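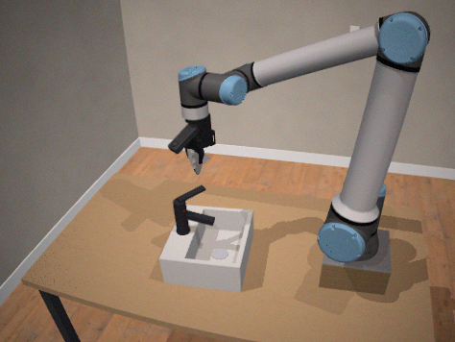 The simulated sink task, arm over the faucet.

Teaching a robot to turn on a tap sounds like a small job. Loukia Makris and Iason Raptis have spent most of a year on it, and they say the tap is only there to answer a different question: how much can you learn from attempts that go wrong?

The two work in the manipulation group at Flerkalmont, where they built a simulated sink task called Nuvell. Makris handles the learning side. Raptis built the scene and the contact model. I talked to them together in the small meeting room next to their office, with Raptis answering most of the questions about physics and leaving early for a call.

The usual way to train an arm on a job like this is to collect good examples and have a network copy them. "You throw out the bad ones," Makris said. "Everybody does. You run a filter, you keep the attempts where the handle moved, and the rest goes in the trash. We wanted to see what was in the trash."

Their method, which they call Gerau, keeps the failed attempts and cuts each one at the point where it stopped being useful. The part before the cut is treated as good data. The part after it is used to train a second, smaller network that scores how likely the arm is to recover from where it is now. When that score drops, the arm backs off and approaches again.

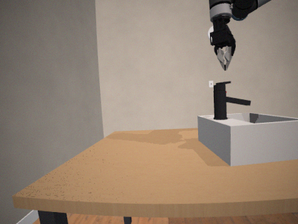

5 min read

Raptis said the handle was the hard part from the start. It is thin and flat, and it sits on top of the faucet body, right above the spout. An approach from straight overhead can end with the fingertips on the handle, beside it, or wedged against the body.

"In the first version the gripper would come down and push," he said. "It just pushed. The simulator would let it push forever, and the number on the screen would go up, and nothing moved. We had to fix the contact settings before we could learn anything from the failures, because half of them were our own fault."

That took until May. After that they collected 333 attempts by teleoperation, with three people taking turns at the controls. Antigoni Kyriakidis did the largest share. She had never driven an arm before, and Makris said that turned out to be useful – her early attempts failed in ways the two authors would not have thought to try.

Nearly 18 percent of the attempts failed outright. In the standard setup those would be dropped. With Gerau they stay in, and the group compared the two approaches on the same starting positions.

"The copying policy does fine when it starts in a good place," Makris said. "When it starts badly it has no idea what to do, since it has never seen anyone start badly. Ours does better there. On the easy starts there is no difference, and we say so in the paper."

I asked how they decide where to cut a failed attempt. Makris said they tried doing it by hand and gave up, as no two people chose the same moment. The current version looks at whether the remaining distance to the handle keeps shrinking and marks the cut where it stops.

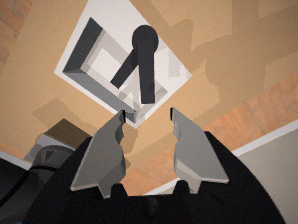 The recovery score runs on camera images alone, with no access to the simulator's internal state. Orestis Papadakis, who joined the project to work on perception, argued for this early on. The view he cared about most looks out past the gripper, with a finger on each side and the faucet handle beyond them, past the open gap. In that view the network can compare the fingertips and the handle directly. "A person would use the same thing," Makris said. "You look at your fingers and you look at the handle." The room views help less with the last part of the approach, though removing them made the arm worse at starting out.

Shadows caused trouble for a while. The arm throws large ones over the tabletop, and an early version of the scoring network had learned to read them. It did well until Raptis moved the light. They now change the light direction during training.

"That was two weeks gone," Raptis said. "It was also my idea to leave the light alone, so I can't complain."
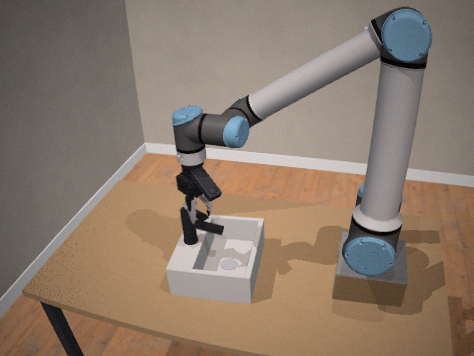
Backing off is less simple than it sounds. If the arm retreats too far it loses its place, and if it retreats too little it makes the same mistake again. The group settled on a short move up along the approach direction, followed by a fresh attempt. The awkward cases are the ones where the gripper is already low and crowding the faucet, with one finger over the column in the camera's view and the other just above the back rim of the sink. From a pose like that, Makris said, the arm has to come up before it goes sideways, and the first recovery network did not always agree. They added a penalty for sideways motion near the sink, and she is not fond of it. "It works, but it's a patch. I would like the data to teach it that."

Neither of them claims the result carries over to a real faucet. The simulated handle has the same stiffness all the way through its travel, and there is no water. Lefteris Raptis – no relation to Iason – is setting up a physical version with the group's partners at Rallis, and the first tests there will use the copying policy only, to get a baseline.

Makris said she expects the real failures to look different. Slipping is rare in Nuvell, and she thinks it will be common on metal. If so, they will need new failed attempts, and Kyriakidis has already agreed to go back to the controls.

The code and all 333 attempts, including the failed ones, will be released with the paper. Raptis is still cleaning up the scene files.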